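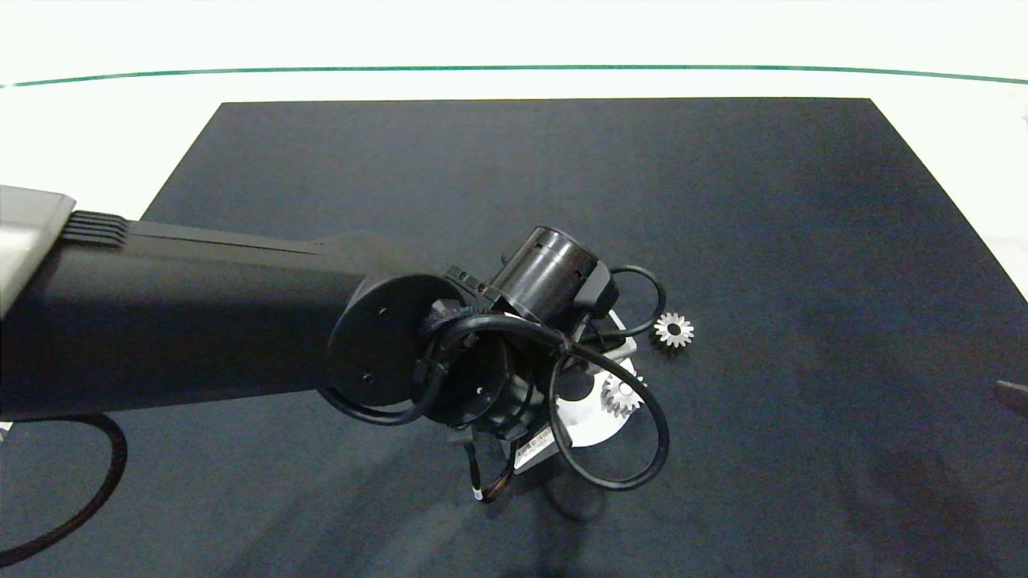 Clirico bench mat and bevel gear set: my review after a month

I bought these two together in April because the shop (Jitden, the online one, very quick) knocked a bit off if you took both, and I figured I'd write them up together too. Short version: love the mat, like the gears, have a bone to pick with the little bag of hardware.

Mat first. It's black, it's plain, and it lies down flat, which is more than I can say for the last one I owned. That thing arrived rolled up like a poster and never forgave me for it! This one sat under a couple of heavy books overnight and that was the end of it. Small parts don't skate around on it, and I've dropped plenty. My only grumble is that black is a terrible color for finding black screws. If you work with a lot of dark hardware, get a good lamp or look for a lighter mat. I've gotten in the habit of putting a saucer down for the tiny stuff, and that mostly solves it.

Now the gears. I wanted a bevel pair for a hand-cranked display stand I've been building on and off (mostly off) with my friend Arsalan Mengal, and I'd been burned before by cheap castings with fuzzy teeth. These are a big step up. They're metal, nice and bright, and the hub is polished smooth. Mine came with a film of oil on them, so wipe them down before you touch anything you care about. I did not, and there is now a thumbprint on my copy of the instructions for good. 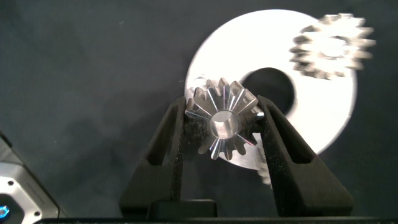
The teeth are what sold me, to be fair. They're cut cleanly, and when I ran a fingertip across them I didn't catch a single burr. The bore was a snug fit on my shaft, maybe a hair too snug, and I had to ease it on with a drop of oil and some patience. Arsalan says that's how it should be. I say he wasn't the one pushing.

Meshing them took me most of an evening. Bevel gears are fussy about how deep they sit, and the instructions give you one small drawing and wish you luck. Shims are the answer, and I ended up going through all 8 in the bag trying different stacks. Which brings me to the hardware: one set screw had a chewed-up socket straight out of the packet. I wrote to Jitden and someone named Shahzad Paracha sent a replacement out right away, no fuss, so points for that.

I paid $37 for the pair of gears with the hardware, and I'd do it again. The crank turns smoothly with just a soft whir, and I keep walking past and giving it a spin. Next I want to try the larger set from Krajčí, if I can find one in stock.

Mat: 5 stars. Gears: 4 and a half. Bag of screws: 2, and that's me being nice.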